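From: Áine Keogh
Date: 29 July 2018
Subject: Re: [sornwood-assembly] Quorum and the September meeting

> The draft rules set quorum at 70. Bickerstaff never drew more than
> 13 to a working group. Are we dissolving the encampment or just
> making it impossible to vote on it?

Neither. The 70 applies to the general assembly only, where the membership roll stands at 700. Working groups keep their present rule: any decision with fewer than two objections is carried and minuted.
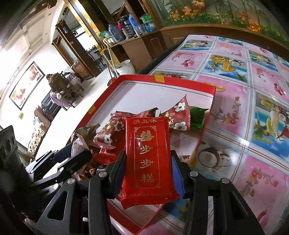 Red packet, 步步糕.

The open question is whether a proxy counts toward quorum or only toward the vote. Clause 2 is silent. The Cillovon assembly counted proxies for both, and its rent strike motion was challenged on that ground. I favour counting them for the vote only, and will move an amendment to that effect in September.

Please send alternative wording to the list, in full, with the clause number in the subject line.

Áine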